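The Long Shelf

Every February the town library in Sillarwood sells off the novels that haven't been borrowed in six years, and every February I buy too many of them. This time it was 38, at a price that wouldn't cover a decent sandwich. My favorite is Puvia, a 145-page love story set in a salt mine, last stamped out when I still had opinions about fonts.

Discarded books have a certain dignity. They have been judged by an entire town and found skippable, and they go on smelling of vanilla anyway.
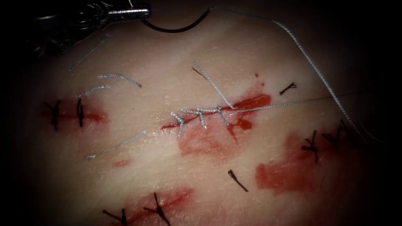 Clollow Magazine - Books Desk

My rule is 100 pages before I quit. The salt mine got me to page 97, where the heroine finally spoke, and after that I was hers. A thriller called The Hegyi Ledger wasn't so lucky. It opens with a map, a family tree and a second map correcting the first.

The other 36 are stacked beside the bed, where they make a very good table. I've promised to read them before next year's sale - I promised that last year, too.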